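Octobre, 23 h et quelques

Rentré de la soirée Satari avec mal au crâne et un dépliant plié en quatre dans la poche. Xuân Nghiêm voulait absolument que je vienne, il y croit, lui. Satari, donc : une méthode de sommeil. On se couche tard, on se lève tôt, on fait une sieste de 20 minutes à heure fixe, et au bout de quelques semaines on serait « réaccordé ». Réaccordé à quoi, j'ai posé la question. L'animatrice a souri et m'a parlé des marins.

Je note ce que j'ai retenu avant d'oublier. Une étude, citée trois fois, jamais nommée. 181 participants, ça oui, le chiffre est imprimé en gras sur le dépliant. Combien ont abandonné ? Qui les a suivis ? Comment mesure-t-on qu'on dort « plus profond » ? Rien. J'ai retourné la feuille : au dos, il y a le tarif de l'abonnement.

Xuân Nghiêm dit que je suis de mauvaise foi et que je dors mal depuis quatre ans sans rien essayer. C'est faux, j'ai essayé la tisane Nuresska (goût de foin, aucun effet, sauf celui de me relever à 2 heures du matin pour les raisons qu'on imagine). J'ai essayé aussi de ne plus lire au lit. J'ai tenu une semaine et je me suis ennuyé dans le noir.

Le plus agaçant est que je me suis senti bien en sortant. Une salle chauffée, des gens fatigués qui racontent leurs nuits, forcément ça soulage. Une dame dormait au deuxième rang, la bouche ouverte, et je l'ai enviée pendant toute la partie sur la mélatonine. Mais de là à payer tous les mois pour une sonnerie de téléphone…

J'ai quand même promis de tenir un relevé. Coucher, lever, réveils. Si je m'améliore, Xuân Nghiêm triomphera, et je ne saurai pas si c'est la sieste, le froid qui arrive ou le café de l'après-midi que j'ai supprimé en même temps. J'aurais dû le garder, tiens. Je le reprends demain.
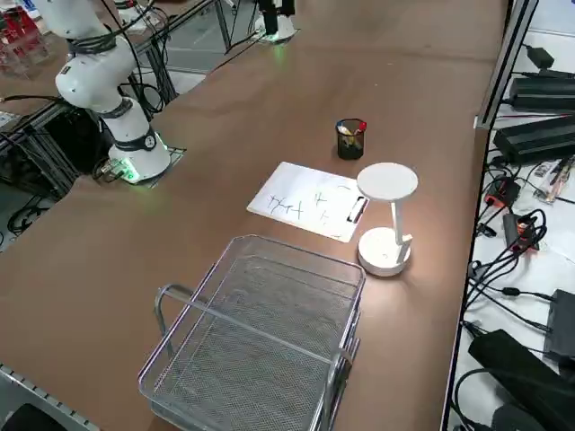 Le bras blanc sur sa table brune, voyant vert allumé.

Diệp a appelé pendant que je réchauffais la soupe. Elle dort huit heures, elle, depuis toujours, et trouve toute cette histoire ridicule. Elle me conseille de relire Skunden, son roman norvégien interminable, dont je n'ai jamais dépassé le deuxième chapitre. Comme somnifère, je veux bien l'admettre.

Minuit moins dix. Pas sommeil du tout. J'inscris donc la première ligne du relevé : coucher, on verra.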